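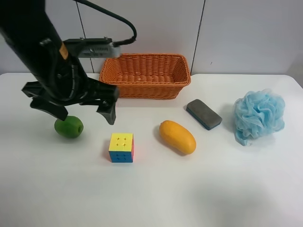
Can a single arm with a two-finger gripper tidy a table on its own yet?

A small table with a handful of known objects, mostly. A whole room, or a table it hasn't been set up for, still needs a person close by.

Household and shop-floor chores: what counts as done?
Board: Manipulation

mprosser
Posting the short version at the top as requested by the mods. The longer version: I keep reading that pick-and-place is solved, and I keep watching it go wrong on ordinary things. What success rate do people here want before they call a chore automated? I mean unattended, with no one resetting the objects between attempts.

idris_e
Depends on what a failure costs. On our line at Brirasthorpe a missed pick goes round again and the only loss is cycle time. At home a missed pick is a mango on the floor. For sorting into a basket I would accept 70 percent on first grasp if the arm can see that it missed and try again. Without retry I wouldn't bother below 100, and you won't get 100.

a_gethin
70 on first grasp is fine for the rigid stuff. Mixed sets are where the number stops meaning anything. A lime rolls. A mango is smooth and has a long axis, so the approach angle matters. A mesh bath pouf gives way under the fingers and has no useful surface to fit a grasp to. Average those together and you have learned very little. Report per object.

mprosser
Agreed on per object. Which would you put last?

a_gethin
The pouf for perception, the lime for contact. A pouf is forgiving once you have a fistful of netting. A lime squirts out if the fingers close off center.

Sykora_V
I disagree with the order. Depth on netting is bad but you can close anywhere near the middle and it usually comes up. My worst item is the whiteboard eraser. Low, flat, and if it lies at an angle the wrist has to rotate to match it. A small error in yaw and one finger lands on top.

idris_e
Then push it to the table edge and take it from there.

Sykora_V
Works on a bench with a free edge. Put a basket or a wall in the way and you have a planning problem in place of a grasping one.

meinir.lewis
Coming at it from the shop-floor side (kitting, Jundombridge). We test with a puzzle cube before anything else goes on the table. The sides are parallel, the width is known, and the colors tell you right away which face you are looking at. Our procedure is 47 grasps at random yaw, same lighting, same height. If the cube fails more than 7 times we stop and redo the hand-eye calibration. No point tuning a grasp planner on top of a bad transform.
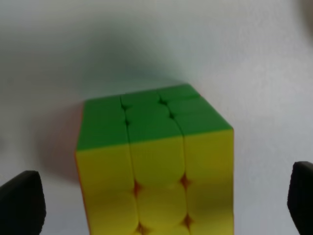

The second thing we check is clearance on each side at the moment before closing. If one finger touches well ahead of the other, the cube gets shoved or turned, and with a loose speed cube the layers can slip as well. It may still end up in the gripper, so a plain pass/fail count hides it. We log the lateral offset separately – two extra columns in the sheet, nothing clever.

mprosser
Do you leave the layers misaligned on purpose?

meinir.lewis
We don't square it up between attempts. A worker wouldn't.

idris_e
A cube tells you about cubes, though. We had an arm that passed everything rigid and then couldn't bag a bread roll. I'd start with the worst item and work back.

meinir.lewis
If the worst item fails you don't know why. Could be calibration, could be depth, could be force. With the cube the list of causes is short.

a_gethin
Both of you are describing a test of grasping. The chore is "clear the table." Choosing the order, noticing that the basket is full, knowing when to stop – I have seen far fewer numbers on those. We tried Civer for sequencing last December and it kept going back to a bare patch of table.

Sykora_V
Same complaint with Collet, older release. Stop condition was a confidence threshold and a shadow was enough to hold it open. A fixed second view from the side helped more than changing the threshold did.

mprosser
So fixed view for deciding what is left, wrist view for the last few centimeters?

Sykora_V
In our cell, yes. The wrist view is close to useless for deciding what is left, one object fills it.

idris_e
Still not putting it in my kitchen.

meinir.lewis
Nor me. For kitting trays I would sign off on it with retry enabled and per-object figures attached. I can post the sheet layout if anyone wants the column names.

a_gethin
Please do. Include the yaw distribution if you kept it.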